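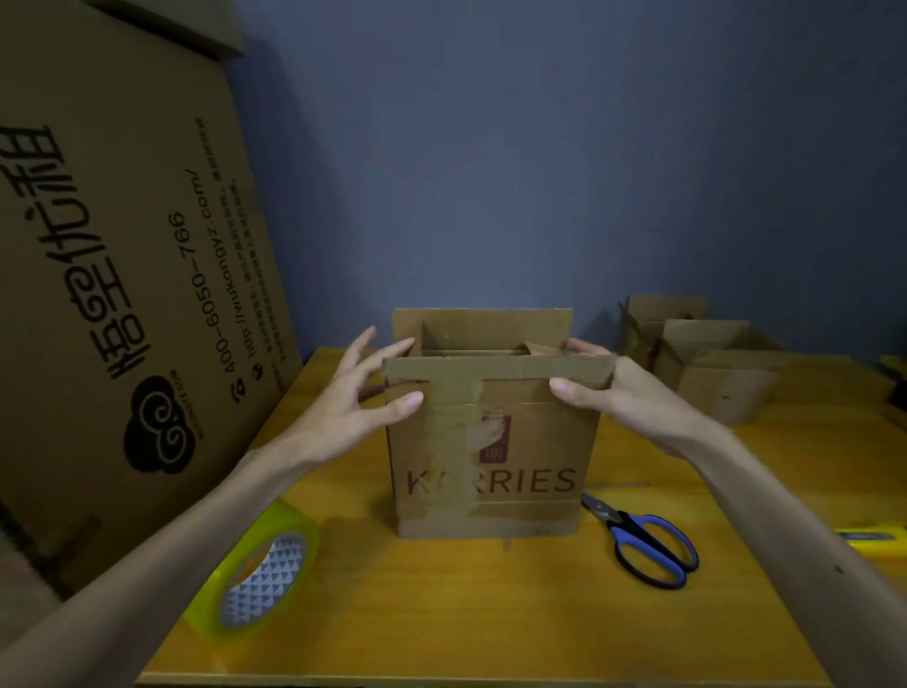
Skusico has put its packing data service on general sale, offering robot makers footage of people doing something most of us do badly in December: getting a cardboard box ready for the post.

The Zerkville company calls the service Lomitero. Customers pay by the recorded hour and receive first-person video of hands folding, taping, cutting and closing, along with written notes on each step. The idea is that a warehouse robot may pick up the knack from watching, much as new staff are supposed to.

A starter set covers 53 hours of packing and is delivered in 10 working days. Skusico will also record to order, provided the customer sends a list of tasks and can live with secondhand boxes. The used ones are a selling point, according to the company, as a crisp new carton teaches a machine very little about one that has already been through the post and been patched with tape.

“Everyone asks for tidy tables at first,” said Hortensia Cuervo, who runs the service. “Then they try their robot in a real packing room and ring us back.”

Among the early customers is Cusi, a parcel sorting firm that has been trying the footage on a two-armed packing machine since July. It reports that the machine now closes flaps with more confidence, though finding the end of the tape still takes it about 2 minutes. Many of its human colleagues would call that respectable.

Prices are given on request – never a cheerful phrase – and there is no free sample. Skusico says a second set, covering bubble wrap, is being recorded now. Orders for it open once the popping has been edited out of the sound.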